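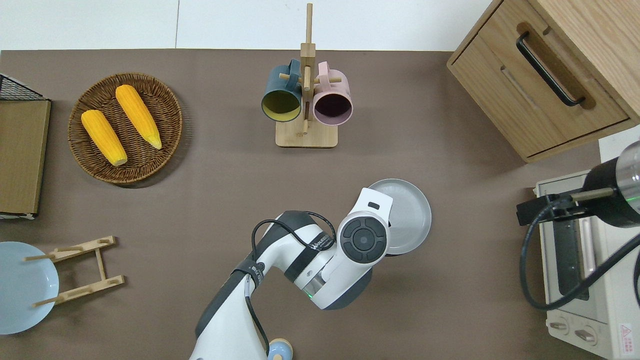

March, morning, bench 2

Gripper swap is on! The Fladent came off last night and the Lencho fingers went on first thing, so everything below is Lencho unless I say otherwise. Same arm, same controller, same tabletop, and I left the kitchen clutter where it was because moving the mug tree between runs is exactly how we ruined the February comparison (my fault, I know, it's in the old notebook).

What I'm after: can either gripper pick up a plate by the rim, tip it, and hold it tipped long enough to go into the dish rack without it rotating in the fingers. Everything else on this bench (mugs, corn, cabinet handle, toaster oven door) both grippers can sort of do already. Plates are where we keep losing time.

Mounting notes, for whoever does this next. The adapter from Olgate fits, but the screws it ships with are a hair too long and bottom out before the plate is snug. I stole shorter ones from the spare wrist. Please don't put the long ones back in! Also route the cable over the top of the upper segment with plenty of slack. My first try had it pulled tight along the side and at full wrist roll it tugged hard enough that the controller called it a collision and stopped. Looped over, no complaints all morning, though it does look messy. The strap on the lower link stays where it is.

Did the tool offset over again from scratch. The number in the config was still the Fladent one and the fingertips were landing 8 mm past where they should, so the first couple of attempts just shoved the plate across the table. Felt silly for a good ten minutes. Offset is saved under the Lencho profile now, and I put a comment in the file so I can't fool myself the same way twice (I'll find a new way).

Set one, light gray plate. 30 tries, start position nudged a little each time by hand, grip force at whatever the Lencho folks set as default. It dropped 7. All the drops were the same kind of thing: grabs the rim fine, lifts fine, then starts tipping and the plate swings down like a door on a hinge. The pads are narrow and there's just not much contact on a curved rim. The Fladent pads are wider and softer and I remember them doing better on this, but "I remember" is not data, so that's getting redone this week with the same plate and the same start positions.

One thing I really like: the Lencho closes fast and it closes straight. With the Fladent there's that little sideways scoot at the end of travel, and on anything light it drags the object with it. None of that here. Going in on a plate lying flat, the fingers just arrive where you told them to. Lovely.

Set two, same plate, slower tilt. I cut the wrist speed in half during the tip and that helped more than I expected. Fewer swings, and when it did swing it was gentle and the plate stayed in the fingers. I didn't do the full count on this one (stopped partway to fix the camera, see next bit), so don't quote me. Worth doing properly.

Camera. The overhead view is good for the table but pretty bad for telling how far a plate has tipped, because from straight above a tilted rim and a slightly smaller plate look an awful lot alike. I could tell by eye, the tilt estimate could not. It wandered all over the place whenever the wrist was close to the plate. I tried bumping the exposure to help it find the rim against the brown tabletop and got a bit of improvement, then lost it again when the sun came around. So, two ideas:

- bring back the side camera just for plate runs, even if it's only a cheap one
- skip vision for the tilt entirely and trust the wrist angle plus finger position

I lean toward the second. If the plate isn't slipping, the wrist already knows the answer, and if it is slipping we should be catching that at the fingers anyway. The Lencho reports finger position at a decent rate, and in the log I can see a tiny bump right before most of the drops. Going to see if that bump is real or if I'm seeing shapes in clouds.

Controller: no drama. It ran nearly 600 moves between the warm-up and the two sets, and the only stop was the cable one. Lultdale's driver still prints that warning about the wrist at startup and I still ignore it. Somebody should probably look into that. Might be me.

After lunch

Tried a strip of thin rubber on each Lencho pad, held on with double-sided tape. Grip on the rim is much better, but the tape creeps and after a while the rubber sits crooked. Promising enough that I want proper glued pads, a touch wider than stock. I'll draw something up tonight.

Still to do:

- full count on the slow tilt, no stopping partway this time
- light blue plate, same routine, both grippers
- Fladent back on, with its own offset (check the profile first!!)
- plate into the rack, start to finish, once holding is solved
- more short screws, we're out

Left the Lencho mounted, so please don't swap it before I get in.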